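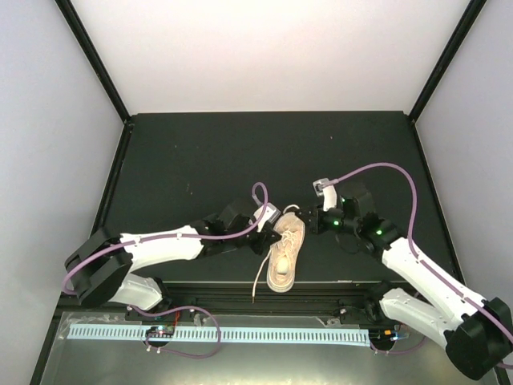 Report on the visit to the Leniretti workshop, Plukcombe

The delegation was received on 1 Jun 2022 by Violeta Painemal, head of maintenance, and Shigeru Ueda, who is responsible for the lacing cell. The visit was limited to the upkeep of that cell.

Two arms are mounted on a rail at the front of a dark table, inside a white-walled enclosure. Each gripper carries a white module, served by a purple cable that loops above the wrist and returns along the arm. Mr. Ueda explained that these cables are the part replaced most often. The loop must be high enough for the wrist to turn freely. Cables are inspected every 7 days and changed after 1000 hours of operation, whatever their condition.

The small circuit boards near the arm mounts are reached from the front, above the slotted duct. The metal plate is vacuumed before any connector is opened. Gripper fingers are checked against a canvas shoe kept for the purpose, with 30 lace pulls per arm.

The service log, opened in April, was made available to the delegation. Ms. Painemal agreed to send a copy of the cable routing sheet to the Arancibia site, for the attention of Santino Ledesma.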